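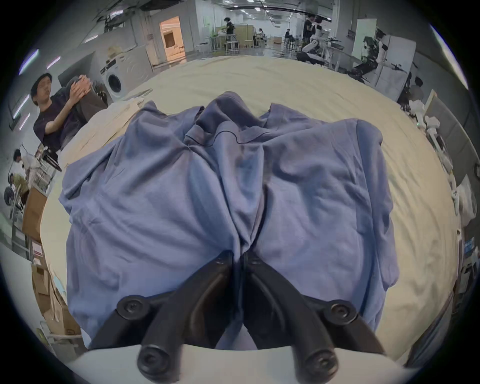

Rutance floor practice group
Minutes, February 25, 2019

Present: Oranuch Sangkhawat (chair), Christos Zervas, Sunee Luangrath, Valeriano Peñalver (minutes)
Apologies: Pornthip Tanasarn, who is at Plonville until March

1. Last minutes
Agreed, after the word "urgent" was taken out in 3 places.

2. Hand-held grippers
Sunee read out the draft rule on garment work. One garment on the cloth at a time, the next ones to wait at the side. Fingers close on a fold of fabric and never on a seam or collar. Christos asked what counts as a fold. Discussion followed – a good deal of it. Left as "a fold, in the ordinary sense".
Finger screws to be checked at the start of each shift and signed for. The present sheet has the same signature all the way down, in the same pen, including for next week.

3. Walking space near the humanoids
Christos wants 700 mm kept clear beyond the reach of an extended arm. The Wattanapong guidance sheet says 714. Oranuch asked where the 14 came from. Christos will write to them. 714 stands until they answer.
Cardboard boxes on the floor by the tables were raised again. The rule already exists, and the boxes have outlasted two versions of it. Sunee to move them.

4. Fault log
Entry 217 reads "arm did the thing again". Entries must in future name the arm and the thing. Filtura to be asked for a form with bigger boxes.

5. Any other business
Sitting at the garment table is allowed. Feet on it are not.

Next meeting: March, once Pornthip is back.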